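Home Projects Workshop diary Grants Join us

Reading time: 5 min

Pirside shared workshop, bin-picking build: second report to the Hemthorpe fund

Sat 27 July

Dear Mwangi, and everyone else at Hemthorpe who gets these forwarded,

I promised you a report in spring and then another in summer, and I'm only a little behind on the second one! You've had the spending sheet already, so I'll try not to repeat it, but the short version is that we've now spent £1,698 of the grant. Most of that went on the gripper, the cables to feed it and a replacement power supply after the first one started making a noise I didn't like. The rest is sitting where you left it.

When I wrote in April the arm could move to a point, close its fingers on something we had placed there by hand, and put it down again. That was it. If you nudged the thing a thumb's width to the left, the arm closed on air and carried the air very carefully to the drop-off point. Nam-gil has since rewritten the part that decides where to reach (we call the whole program Min, after nothing in particular) and it now looks into the bin, picks a target and plans its own way down. It took him most of May and he'd like it known that he was also moving house.

So, how well does it work? We run it in batches of 20 tries, with everything tipped back in and stirred between batches. On last week's best batch it missed 3. On the worst it missed a lot more than that, and nearly all the misses were clear plastic. Min simply doesn't see a see-through thing the way it sees a solid one — it finds the cap of a bottle and has no idea there's a bottle attached. Hae-won has been trying different lighting, with a lamp low down on one side, and that's helped a bit. We've talked about leaving clear things out and calling it done, but that feels like cheating when half of what people throw in a recycling box is clear.

The bin itself has caused more arguments than the software. We began with a straight-sided plastic crate, and the arm kept refusing to go near the corners because the wrist would have hit the wall. The metal one has sides that slope outwards, so there's more room to tilt. It also used to creep across the table, and we've settled on spring clamps on the rim and blue tape on the tabletop.

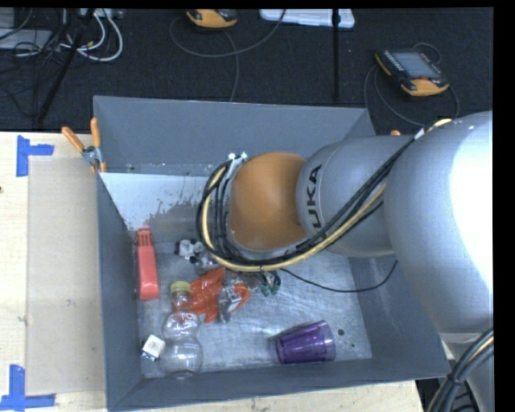

Da-eun Wi thinks we should stop fussing over the bin altogether and put the time into the fingers, as a softer pair would forgive a bad guess and the ones we have don't. I've gone back and forth on this. She's right that hard metal fingers slide off anything round, and a cup on its side is a good test of that, but soft ones wear out and we'd be buying them again every few months. We've agreed to print one soft pair on the workshop printer and try it for a fortnight before we spend any of your money on proper ones.

Cables are the other thing. The ones to the gripper run along the outside of the arm and over the last joint, and if the wrist turns too far the loop pulls tight. Nam-gil has put a limit in Min so it won't plan a turn like that any more, which is safe but means there are some grabs it won't even try. I'd like to re-route them properly. Ha-neul has done this sort of job before and has offered me a Sunday, and I intend to hold her to it.

On safety, which you asked about in your last email: the speed is still capped well below what the arm can do, whoever is running it keeps a pendant in reach, and we don't leave it going while we're at lunch. I've written that up as a single page and stuck it on the door. Two members have asked for a proper induction and we'll run one in August, probably on an evening.

Money next. I'd like to move the £5 a session we set aside for Utus (the online storage we use for the logs) into the parts line. We're not filling the space we pay for, and an old hard drive in the office would do the same job. Could you let me know if that needs a form? The last change did and I sent it to the wrong person.

What's left to do before the final report: the soft fingers, the cable re-route, and something better for clear plastic, even if it's only a lamp on a bracket that stays where you put it. I also want a plain counter in Min that logs every try by itself. At the moment Hae-won keeps the tally on paper, and there was one batch where he lost his place and we had to run it all again.

You did say you might come by and see it. Evenings are best, the door by the loading bay is the one that opens, and please bring something small and awkward for it to pick up — we're all bored of our own junk.

Thanks again, and more in the autumn.

Contact Pirside shared workshop | © Pirside members | Back to top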